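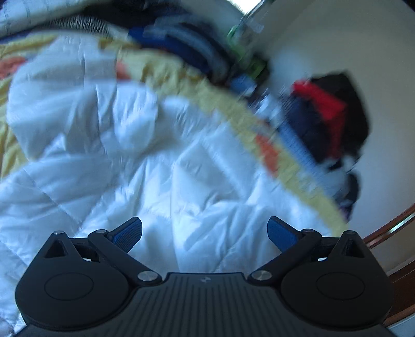 Can I leave my share of a jointly owned house to someone in my will?

It depends on how you hold the title. A joint tenant's share passes to the surviving owner whatever the will says. A tenant in common can leave the share to anyone.

Notes for the evening talk, Burnska library, Wednesday 29/04/2020

Start with the title search. Most people in the room will not know which kind of ownership they have. Ask for hands, then move on. Don't take individual cases yet.

Joint tenancy. Survivorship happens outside the estate. The survivor lodges the death certificate and an application with the land registry. Couples often choose this and it often suits them.

Tenancy in common. Shares can be unequal. Each share goes through the will, or through the intestacy rules if there isn't one. Siblings and second marriages come up here.

Run through the Tahiri example. Two brothers buy a cottage as joint tenants. The older one leaves "my half" to his daughter. He dies first. The gift fails and the younger brother owns the lot. Pause for questions, there are always some.

Severing. One owner can usually turn a joint tenancy into a tenancy in common without the other's consent. Notice should be given and the change registered. Mention that the will needs checking at the same time. Lorne Sandhu will cover the forms after the break, so keep this to 12 minutes.

Mortgages. A gift of a share normally carries the debt with it unless the will says otherwise. Skip if running late.

Superannuation and life insurance. Not the topic tonight. Say that nominations are separate from the will and point them to Asmaa Lamrani's handout, page 17.

Executors. They have no say over a joint tenancy property. They do have to deal with a share held in common, including rates and insurance until it is transferred or sold.

Close with what to bring to a solicitor: title search, current will, mortgage statement, any written agreement between the owners. The next talk is in July, on powers of attorney. Sign-up sheet is by the door.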